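October 2022, Monday

Third go at the bedroom table chore. Writing this up tonight while it's fresh, mostly for Úna and Thaís, who weren't in, and for me in February when I've forgotten why we did anything.

The chore as Jalen wrote it on the whiteboard: clear the small rubbish off a table, leave the cloth alone. Seven-year-olds do it for pocket money. I told him in the kitchen last week that I thought we'd have it licked by now and he laughed at me, fair enough.

Numbers first so they don't get lost. 185 clips collected by hand so far. 20 policy runs since the last retrain. Full clears with the cloth still where it started: 6. Cloth dragged badly enough that I called a stop: 3. The rest are the boring middle, where one thing gets picked up and the other gets nudged about, or the fingers close on air and Taker (still our name for the planner, sorry Nadiia) decides it's finished and goes quiet.

The box is the easy one. It stands up, it has edges, and you can come at it from nearly any side. Even with the flap partly open it mostly behaves. The blue packet is the pain. It's crumpled, the creases shine, and every run it's a slightly different shape, so the grasp that worked five minutes ago is pinching nothing. Jurgita reckons the shine is throwing the depth off. I reckon we come in too flat. We've agreed to disagree until someone does the boring test, and I suspect that someone is me.
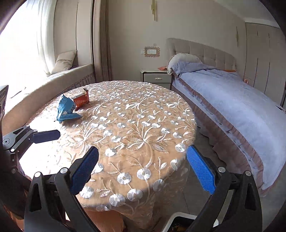 And then the cloth! I was the one who argued for keeping a proper embroidered one on the table and I'm still glad I did, even though it's made everybody's life harder. Half the demos I see online are a bare white benchtop with one red cube on it. People's houses aren't like that. They've got flowers stitched all over the place and fabric hanging off the side, and anything that drags a fingertip across the top is going to take the lot with it. In the three bad runs the lower finger touched down early, the textured pad caught, and off we went. Those pads are brilliant on cardboard and far too grabby on fabric.

Nadiia asked if we could tape the cloth down underneath. We could. I'd rather not, at least not for the runs we report. Happy to do it for a practice batch if it gets us cleaner approach data.

Other bits:

Daylight. With the sheers drawn the room's lovely to work in, but the glow shifts through the afternoon and I think the late runs were worse. Didn't log times properly. My fault. Will do it next session.

Opening the jaws wide on the way in helps with the box and hurts with the packet, where you want to be nearly closed before you get down to the fabric. Right now we use the one setting for both. Thaís, is that hard to change, or just fiddly?

The Rusow controller dropped out once after lunch. Power cycled, came good. Have emailed Halilović about the spare cable again.

Stumuswood people want to come and see it before Christmas. I said yes, then went home and worried. If they walk in on a good run it looks like magic, and if they walk in on a bad one it looks like a toddler at a wedding. I'd like to show them a whole morning's worth and let them make up their own minds.

So can it do chores yet? Jalen wanted a one-word answer for the newsletter and I wouldn't give him one. It can do part of one chore, in a room it's been trained in, slower than I can do it with a cuppa in my other hand. Last time I was counting single picks and feeling chuffed, so I'm not gloomy about it. But I wouldn't leave it alone with my nan's tablecloth.

To do:
Packet-only runs, steep approach vs flat, same light (me)
Smoother pads, or a bit of something slippery over the tips (Jurgita)
Stop Taker calling it finished when the jaws are empty (Nadiia)
Separate jaw widths for box and packet (Thaís, if she's willing)
Write the start time on every run. Every run!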